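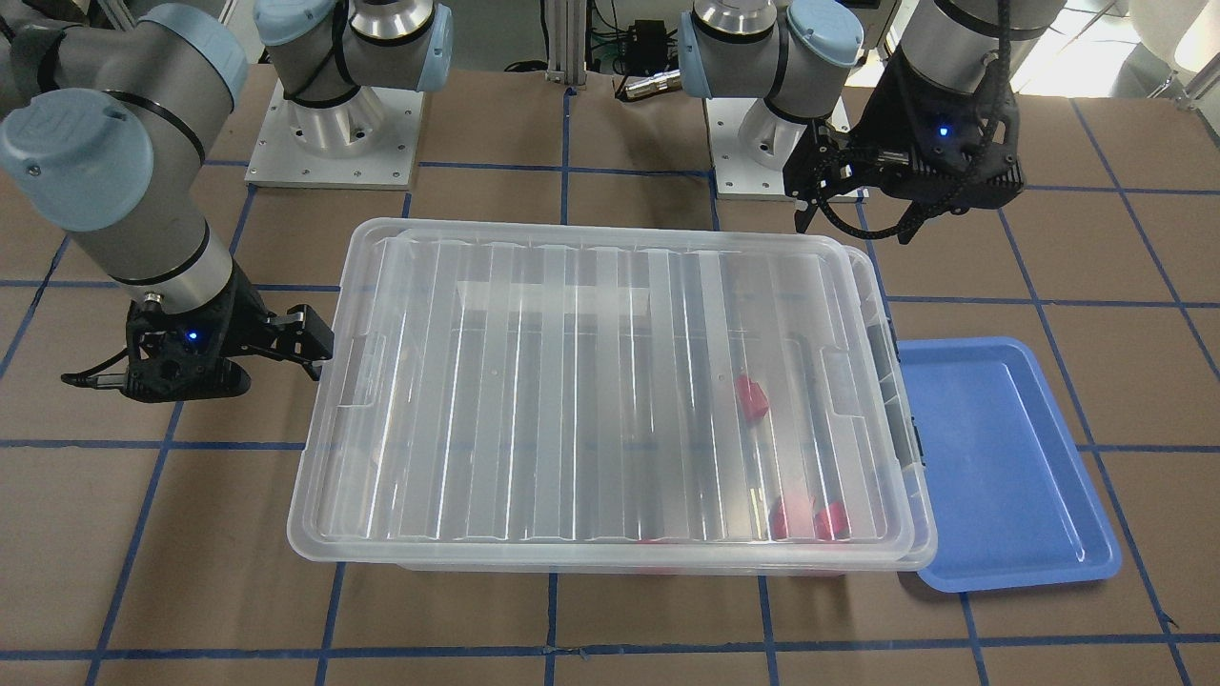 续集的片头又长了

八月那部《马罗夫》(Marov)第四集上映的时候,我买的是晚上九点多那场,票价比平常贵出一截,因为影城给它挂了个“特别场”的牌子。特别在哪里,我到散场也没弄明白。座椅是旧的,银幕是旧的,片子前面倒是加了一段六分钟的“前情回顾”,把前三集剪成一锅粥端上来。我旁边的年轻人看得很认真,看完转头问同伴:那个戴帽子的到底死了没有?

这个问题问得好。按第二集的说法,他死了。按第三集的说法,他是“失踪”。到了第四集,他坐在一间办公室里喝咖啡,见人就点头,大家也都不觉得奇怪。编剧大概认为,隔了这么几年,观众的记性已经跟着旧手机一起换掉了。

我不反对续集。谁小时候没有追过一套没完没了的东西呢?我怀疑的是现在这套说辞:每拍一部续集,片方都要出来讲一遍“这是故事本身的需要”。故事什么时候提出过这种需要?第一集结尾,主角把船开出港口,镜头停在空码头上,停得很久,灯一盏一盏灭掉。那是一个收得很稳的结尾,我当时坐着没动,直到清洁工进来扫爆米花。后来他们又花了三部电影,把那条船一次次拖回港里。

宣传稿里最爱用的数字是2,280,说是本片的特效镜头数。我不知道这个数字要说明什么。第一集的特效镜头少得可怜,海上那场大雾明摆着是在棚里放的烟,可是你会怕,因为你看不见雾后面有什么。第四集的雾是算出来的,每一缕都有形状,雾后面的东西也早早给你看清楚了,还绕着拍了一圈。拍得越清楚,我越想看表。

有人会说,你这是怀旧。这种话我听得多了,也承认有一部分说中了。我第一次看《马罗夫》是在一间叫普拉伦(Plaren)的小影院,256个座位,冷气开得像冷库,坐后排要歪着头才能绕过一根柱子。在那种地方看过的片子,回忆起来总要占点便宜。所以前阵子我特意在家里把第一集重看了一遍,关了灯,手机放到另一个房间。毛病不少:女配角几乎没有台词,中段追车多余,配乐有两处吵得过分。可是它知道自己要讲谁。一个欠了债的领航员,一趟不该接的活,一个晚上。讲完就走。

第四集讲的是谁,我到现在也说不上来。领航员还在,戏份大概只剩从前的一半,剩下的时间分给了他的侄女、侄女的搭档、一个来历不明的收藏家,还有一家叫鲁索(Russo)的公司。鲁索公司在片中出现了很多次,大楼、徽标、西装、直升机,就是不交代它做什么生意。我起初以为这是悬念,后来才想到,它多半是给下一部剧集留的位子。片尾字幕走到一半,果然跳出一段彩蛋:直升机降落,门打开,一双皮鞋踩在地上,黑掉。全场有几个人鼓掌。我很想知道他们在为谁的鞋鼓掌。

这就说到我真正不耐烦的地方了。一部电影从前要对付的是坐在面前的观众,现在它同时要对付还没开拍的三部衍生作品。人物不能真死,因为合同里可能还有他;秘密不能真揭开,因为要留给下一季;连主角做决定也做得吞吞吐吐,好像身边坐着一位法务。第四集里有一场兄弟反目的戏,两位演员演得很卖力,眼看枪就要响了,突然一声爆炸从隔壁传来,两人对望一眼,一起跑了。这场架后来再也没有吵完。

影评网站那边的热闹我也看了。Finderix上的首周评价有1,997条,我没有全读,读了前几页和最后几页。前几页说“诚意满满”“燃到落泪”,最后几页说“退钱”。两头的人写的好像是两部电影。至于排在正中间那些话不多的,有一条我觉得最公道:“还行,中间睡了一会儿,醒来没耽误。”一部两个半小时的惊险片,观众睡一觉醒来什么也没耽误,这比一星差评要严重得多。可它打的是三星半,归在“好评”那一栏里。

我对这类评分一向半信半疑,对片方拿评分做的海报就只剩疑了。海报上引了四个字:“值得一看。”出处没写。我很愿意相信原句后面还有半句。

公平起见,也说几样好的。侄女那位演员有真本事,她听别人说话的时候脸上一直有事发生,导演却老是在她开口之前切走。开场十分钟的码头戏节奏很利落,几乎让我以为自己要认错。还有一个修船工,总共三句台词,三句都像真的有人会那么说。如果有人肯拿这个修船工拍一部九十分钟的小片子,不接前情,不留后路,我愿意排队。

不过我估计等不来。更可能等来的,是《马罗夫》第五集,片头再长两分钟,好把第四集也剪进去。到那时候戴帽子的先生应该又死过一回了。朋友问我去不去看,我说不去。他不信,说你每次都这么讲。他说得也对,第三集之后我就讲过一模一样的话,然后八月里又老老实实坐在那儿,票根现在还夹在外套口袋里。

为什么还去,我想过。一半是习惯,一半是第一集那个空码头。总觉得这么大一笔钱、这么多人,哪怕碰运气,也该再碰出那么一个镜头来吧。四集看下来,没有。片方要的恰好就是我这种人:嘴上不信,票照买。他们用不着把我说服,只要把港口的灯再点亮一次,放在预告片的最后五秒。

所以下一次我打算做个小试验。预告片不看,首周不去,等它从大厅挪到角落那个最小的厅,等“特别场”的牌子摘下来,票价也回到平常。到那时要是还有人跟我说码头那场戏值得看,我再去。要是没有人提起,我就把省下来的两个半小时拿去把第一集再看一遍,追车那段快进。

2024年10月15日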